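# Sciatica on long drives: lumbar roll or wedge?

Driving 700 miles to Brorkdale in August, L5 irritation on the right. Options are a Renora roll or a Liapis seat wedge.

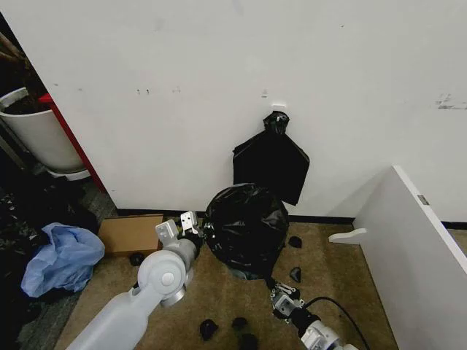

## Replies

**discbulge22**
Wedge. It opens the hip angle and takes tension off the nerve. A roll only changes the lumbar curve. Stop every hour regardless.

**Pillunitz**
Disagree. A wedge tips the pelvis forward, and in a bucket seat that made my leg symptoms worse. Roll at belt height — not mid-back — with the seatback slightly reclined.

**discbulge22**
Depends on the seat. Mine is flat. In a bucket seat I'd fill the dip first.

**kneeling_chair_7**
Does extension ease it or aggravate it? If lying prone on your elbows sends pain down the leg, a thick roll probably will too. Ask your PT.

**OP**
Extension eases it. Sitting past 22 minutes brings it on. Seat is a bucket.

**Pillunitz**
Then roll. Test it on a short trip first.

**discbulge22**
Fine for that seat. Still wouldn't buy the thick one.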